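Subject: Re: [clunis-hall] Repainting the trestle tables before October
Date: Saturday, June 10, 2023

Replying to the list because a couple of people asked me the same things off-list. The earlier message is quoted below and my answers follow it.

> Hi all,
> The trestle tables at Clunis Hall are looking tired and the spring fair is in October. Can anyone who has painted furniture before tell us:
> - do we need to strip the old paint or just sand it
> - is water-based enamel tough enough for a table that gets used every week
> - how long before people can put hot dishes on it
> We have a quote from Rebane for having them sprayed, $3135 for the lot, delivered back to the hall. It seems like a lot of money for old tables.
> Thanks

I did my own kitchen table and a bench last winter, and the craft tables at Bultida the year before, so take this as one person's experience.

Stripping or sanding

If the old paint is sound, sand it and leave it there. Run a scraper over the top first. Anything that lifts has to come off, and you feather the edge so it doesn't show through. The Clunis tables have at least one coat of the old gloss on them and I don't know how old it is. Please get a lead test kit from the hardware shop before anyone touches them with sandpaper. If the test is positive, don't sand dry at all, and I would take the Rebane quote more seriously, after asking how they handle it.

If it comes up clean, wash the tops with sugar soap, rinse, let them dry overnight, then sand with 120 grit and finish with 180. Wipe down with a damp cloth. Don't use a tack cloth under water-based paint, I had trouble with fisheyes on the Bultida tables and I blame that.

Water-based or oil

Water-based enamel is fine. It doesn't yellow and you can wash the brushes in the tub. The catch is that it takes weeks to reach full hardness even though it feels dry the same afternoon. Oil-based levels out better under a brush but the smell hangs around, and the playgroup is in there on weekdays.

Whatever you buy, put a proper adhesion primer under it. I used the Zastine grey one. On the Bultida job we skipped primer on one table to save time and it was chipping along the edge by Easter.

Colour and sheen

Gloss shows every brush mark and every scratch. Go for matte or low sheen if the brand has one rated for furniture, as wall paint won't stand up to wiping. Mid green has worked well for me. Small pale marks do stand out against it, so if you want a top that hides crumbs and nicks, go for something closer to a mushroom colour.
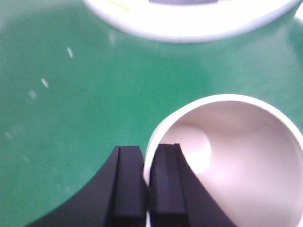

Coats and drying

1. One coat of primer, light sand with 240 when dry.
2. First top coat, thin, with a microfibre roller. Lay it off with a good brush along the length of the table.
3. Leave overnight. Light sand again.
4. Second top coat. Most tops will be done at this point, but a dark colour over grey sometimes needs a third.

Do the undersides with whatever primer is left over. Bare timber underneath takes up moisture and the boards can cup.

Hot dishes and heavy use

Light use after a couple of days is all right. For hot dishes I would wait 4 weeks, and even then use a mat. My own table has a ring on it from a casserole I put down too early. Don't stack the tables face to face in that time either. Two freshly painted tops will stick together – we had to prise a pair apart at Bultida and repaint both. Put old sheets between them. Newspaper leaves print.

Cost

There are 12 tables if you count the two in the back storeroom. I haven't priced the full list of materials, but paint, primer, rollers and paper will come in well under the Rebane figure. The labour is the real question. It is a few weekends of work with somewhere dry to leave things overnight, and August is not a good month for that in an unheated hall. If we want it done by October we should start at the end of August and do them in batches of 4, so the hall still has tables to use.

If the group would still like them sprayed, ask Rebane whether they'd do the tops only. They offered that to Bultida for $2000, with the legs left as they were. It was a smaller job than ours but worth asking.

I have an orbital sander and a pair of sawhorses that can be borrowed. Reply on the list if you want them.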